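旧校舍里的学籍册要“搬家”了，Kustance 中学早年档案整理进入后半程

Kustance 中学的老校舍二楼，有一间朝北的小屋，门上的漆掉了大半，门牌也换过好几回，先是教具室，后来是广播室，再后来就只写着“资料”两个字。从六月起，这间小屋又热闹起来了：学校和 Tumik 地方史资料室合作，把存放在这里的早年学籍册、成绩单、操行评语和升学登记表一本一本取出来，除尘、修补、编号、扫描，准备移到资料室新辟的恒温库房里去。记者前后去了几趟，每趟都待得比预想的久，实在是这些发黄的纸页太让人挪不开步子。

这批材料总共2000余册（件），最早的来自学校还叫“Kustance 初级学堂”的那些年。那时候全校只有五间教室，学生从周围的村镇走路来上学，远一点的就寄宿在亲戚家里，周末才回去一趟。学籍册是竖排的，用毛笔写，每个学生占半页，姓名、籍贯、父兄职业、入学年龄、各科成绩，末尾留一栏给先生写评语。越往后翻，毛笔换成了钢笔，竖排换成了横排，评语也从四个字四个字的文言变成了大白话，可是那股子认真劲儿一直没变。

说到评语，这恐怕是整批档案里最有滋味的部分。整理人员抄录了一些，隐去姓名以后贴在走廊的展板上，放学的孩子们围着看，一边念一边笑。有一条写的是：“算术尚可，惟字迹潦草，屡诫不改，望家长督促。”还有一条说：“该生聪颖而好动，春日尤甚，常望窗外。”另有一位学生，三个学期的评语几乎一模一样，都是“宜多发言”，到了第四个学期，先生大概也高兴坏了，写道：“近日能举手矣，可喜！”一位路过的家长站在展板前看了好半天，说自己小时候的成绩单上也有差不多的话，回家得翻出来给孩子瞧瞧。

当然，也有读来叫人心里一沉的。册子里有一类记载格外简短，就是“辍学”两个字，后面偶尔跟着缘由：家中无力负担、父病归家务农、随亲外出学徒。资料室把其中写明缘由的单独列了出来，一共400条，打算日后做一份专门的目录。整理人员说，过去写地方上的教育史，大家爱讲的多半是考上了哪里、后来做了什么大事的人，念到一半就离开的孩子，往往只在统计表里占一个数字。可是翻翻原件就知道，这些孩子也有自己的名字，也有喜欢的功课，有的图画课连得甲等，有的体操课总是头一名，只是册子到了某一页就断了，后面的半页空着，再没有人填。

最让资料室同仁牵挂的，是一份留级学生的登记簿。这本簿子封面已经没有了，里头夹着几封家长写给学校的信。有一封是一位父亲写的，恳请校方让儿子跟着原班升上去，说孩子不是不肯学，是秋收那阵子在家帮工，落下的课太多；信的末尾又说，若实在不行，重读一年也好，只求不要让他离开学校。校方的回复没有保存下来，但从次年的学籍册上可以查到，这个孩子重读了一年，之后一路念到了毕业，毕业那年国文列在全班第五。查到这一条的时候，小屋里的几个人都停下了手里的活，你看看我，我看看你，心里都替那位父亲松了一口气，虽说那已经是许多年前的事情了。
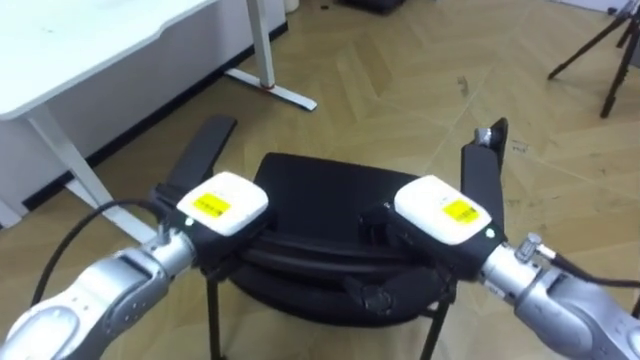 黑色座椅与浅色人字形拼花地板，两侧为银色机械臂

修补的工作由 Keskin 装裱社承担，这是本地的一家老铺子，平日里裱字画、补家谱，和旧纸打了几代人的交道。铺子里的师傅们说，学籍册不比字画，纸张粗，装订也随意，有的用棉线，有的用纸捻，还有的干脆是两枚铁钉，锈迹把前后十几页都染透了。补的时候不能求好看，颜色要配得略浅一点，让后来的人一眼看得出哪里是原来的、哪里是后补的；原先的折痕、墨点、先生顺手写在页边的算式，也统统留着不动。有一本册子的页边上画了一只小小的麻雀，不知是学生偷偷添上去的，还是先生自己开会时画着玩的，师傅们补到那一页，手脚都格外轻。

扫描和编目的事情则进展得不紧不慢。眼下已经完成的有500册，都是年代最早、破损最重的那一批。编目的难处在于地名和人名：村子合并过，镇子改过名，同一个学生前后用过学名和本名的也不少，有时明明是一个人，在两本册子里就成了两个。资料室的做法是先照原样录入，一个字都不改，拿不准的另加附注，等以后有了旁证再补。这样做自然慢，可大家都觉得慢一点无妨，纸都等了这么些年了。

学校这边也没有闲着。历史课的老师们商量着把其中一部分材料编进校本读物，暂名《先生的评语》，每一课选一页学籍册的影印件，配上当时的课程表和书单，让学生们看看从前和自己一般大的孩子每天上几节课、读些什么书、考试考些什么题目。试讲过的一课讲的是入学考试，题目里有一道作文，叫《我家之早晨》，老师让全班同学也照着写了一篇。交上来的文章里有写闹钟的，有写豆浆的，有写奶奶在阳台上浇花的，还有一位同学写了整整三页，说的全是怎样在床上多赖五分钟。老师读得乐不可支，批语也学着老先生的口吻来了一句：“情真意切，惟宜早起。”

此外，与学校隔河相望的 Skusireo 村也加入了进来。村里早年有一间私塾，后来并入了学堂，不少人家至今还收着祖辈的课本、毕业证书和奖状。村里的老人们听说学校在整理旧册子，陆续有人送东西过来，用旧报纸包着，用布包袱裹着，放下以后还不肯走，总要坐着把来历细细讲上一遍才安心。资料室专门备了录音设备，把这些讲述一并存下来，和实物编在同一个号里。凡是不愿捐出原件的，资料室扫描以后当面归还，另送一份清晰的复印件，方便家里人翻看。

按照目前的安排，学籍册的修补和扫描完成一批就移交一批，走廊里的展板也会跟着更换内容。想查找祖辈就读记录的市民，可以先到 Tumik 地方史资料室的服务台登记，写明姓名、大致年代和当时的住址，资料室查到以后会逐一答复；涉及成绩和操行的内容，只提供给本人或直系亲属。家中存有 Kustance 中学早年课本、证书、合影或者书信的，资料室同样欢迎联系，哪怕只是一张残页也好。服务台上午九点开门，中午不休息，去的时候若是赶上整理人员正在小屋里忙，就请稍坐一会儿，那里常年备着热茶。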